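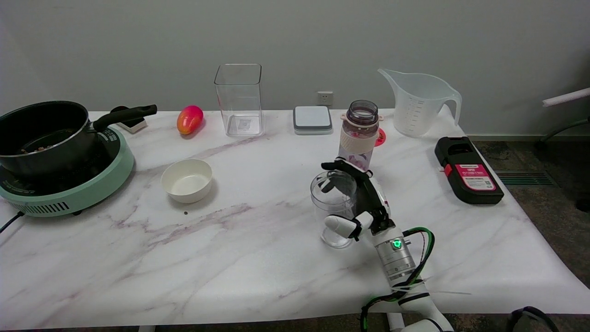
How to make mango chutney in a small kitchen (and keep it all year)

Updated April 30, 2025

I made my first mango chutney because a shop near me was selling off a whole box of fruit that had gone a bit too soft for slicing, and I've made it every summer since. It's such a forgiving thing to cook! You don't need a proper preserving pan or a big hob, and you don't need to have made jam before. One ring and a decent saucepan will do, plus an afternoon when you don't mind the house smelling of vinegar.

What follows is the small batch I make most often. It fills 3 ordinary jam jars with maybe a spoonful over, which in our house goes straight on to a cheese sandwich.

What you need

700 g mango flesh, weighed after peeling and stoning
250 g light brown sugar
250 ml cider vinegar
1 large onion, finely chopped
A thumb of fresh ginger, grated
3 cloves of garlic, crushed
1 red chilli, chopped (leave the seeds in if you like it lively)
1 teaspoon nigella seeds
1 teaspoon ground cumin
Half a teaspoon ground coriander
1 teaspoon salt
A handful of sultanas, if you're a sultana household

Choosing the mangoes

Go for fruit that gives a little when you press it near the stalk but still feels firm round the middle. Very ripe mangoes taste wonderful but collapse completely, and you end up with something closer to a sauce. If yours are all soft, hold back a third of the flesh and stir it in for the last ten minutes.

Colour isn't much help, I'm afraid. Some kinds stay green right through and others blush red while they're still hard as a cricket ball. Smell the stalk end instead. A ripe one smells of mango, and an unripe one smells of nothing much.

By July the greengrocers round here have boxes stacked up outside and the price drops, so that's when I do two or three batches in a row. Frozen mango works too. Thaw it in a sieve over a bowl and keep the juice for something else.

Getting ready

Wash your jars and lids in hot soapy water, rinse them and stand the jars upside down in the oven at 140C (120C fan) for fifteen minutes. Boil the lids separately in a small pan. I use the plain Skulleck jars with the wide necks, mostly because I can get a spoon to the bottom of them, but any jar with a plastic-lined, vinegar-proof lid is fine. Bare metal lids will rust.

Put a saucer in the freezer as well. You'll want it later.

Cooking it

1. Toast the nigella, cumin and coriander in the dry pan over a low heat for a minute, until you can smell them. Keep them moving. They burn in seconds and there's no rescuing them.

2. Add the vinegar and sugar and stir until the sugar has dissolved. Stand back a bit when the vinegar goes in, it does catch your throat!

3. Tip in the onion, ginger, garlic, chilli and salt. Bring to a simmer and cook for ten minutes.

4. Add the mango, cut into pieces the size of a dice (bigger if you like it chunky), and the sultanas. Bring back to a gentle simmer.

5. Cook uncovered for fifty minutes to an hour, stirring now and then at first and much more often towards the end. Chutney loves to catch on the bottom in the last quarter of an hour.

6. Test it. Drag a wooden spoon across the base of the pan. If the channel stays clear for a couple of seconds before it fills, you're there. If you're not sure, drop a little on the frozen saucer, and if no watery ring creeps out round the edge, it's done.

7. Spoon it into the hot jars, right up to within half a centimetre of the top, and put the lids on while everything is still hot.

Keeping it

Label the jars and put them somewhere cool and dark for at least four weeks. I know! But fresh chutney tastes harsh and the vinegar needs time to calm down. Unopened it keeps for a year. Once opened, keep it in the fridge and eat it within a month or so.

If something goes wrong

Too runny: put it back in the pan and simmer for another ten minutes. You can do this the next day too, but wash and heat the jars again.

Too stiff: stir in a splash of boiling water and a little more vinegar, warm it through and re-jar.

Too sweet: a squeeze of lime at the end works wonders.

Changing it about

The Zuveddale market version, which I got off a handwritten card on a stall years ago, swaps the onion for grated apple and adds a cinnamon stick. It's milder and very good with cold ham. You can also use half mango and half plum in late summer, and that one comes out the most gorgeous dark red. I haven't tried it with pineapple yet, but that's next on my list.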